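Part 3: Sizing your ring at home

I wrote this part of the guide after my own first order came back to me twice, so take it from someone who has paid for the postage! You'll need the Flillorell paper strip from your welcome pack, a pen and a few quiet minutes.

1. Print nothing. The strip in the pack is already the right scale, and home printers love to shrink things. If yours is missing, write to Titilayo Garba at the help desk and she'll mail you another.

2. Lay the strip out flat and smooth the fold with your thumb. 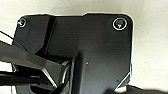

Black plate, two upper screws.

3. Wrap the strip around the base of your finger, numbers facing out, and pull it snug (not tight, you still want to feel your hand afterward). Read the number where the arrow lands and write it down.

4. Slide the loop up over your knuckle. If it sticks, go up half a size. My knuckles are big, so I always end up doing this.

Note: Fingers swell in warm weather. I measured mine in August and the ring spun like a top all winter. Try again in the evening, at least 20 minutes after you've washed your hands.

5. Type your size into the order page, next to the stone you picked. If you get a 404 page, your cart has timed out, so log back in and start from the stone list. Your saved stones will still be there. 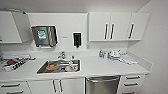

Changing your size after you order

You have 14 days to swap a plain band for free. The Nillel settings are a different story (stones go all the way around), and those can't be resized at all, so please measure twice before you click.

Caution: Don't let a local shop cut the band first. Once it's been cut, we can't take it back.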